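I've paid for the Loletti two-arm kit for almost a year now, and I keep changing my mind about it. The price went up to $1,327 in February (I got in before that, phew), and you still have to buy the cables separately, which bugs me every time I think about it.

What I do love is how it copes with shelf work. Noodle bags are slippery, crinkly little monsters, and I'd rather judge a kit on those than on wooden blocks!
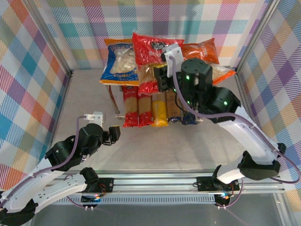
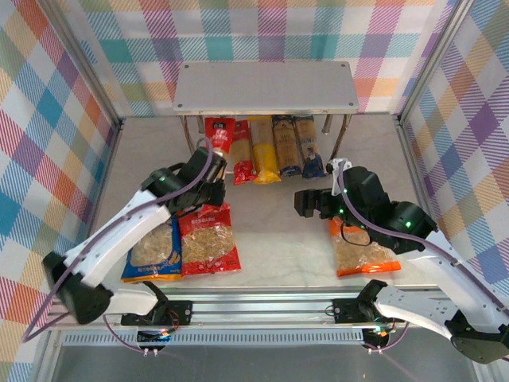
By the Ekomcombe columnist, home and workshop tech

So would I tell you to buy one? If you like tinkering, yes. The Brakarby kit is $346 cheaper and its manual is way nicer, but you only get one arm, and bags really want two. My bigger gripe is the support plan. Loletti wants $167 a year for what amounts to a forum login and a slow email address. Put that stuff in the box, please, and charge me once. I'd grumble a lot less.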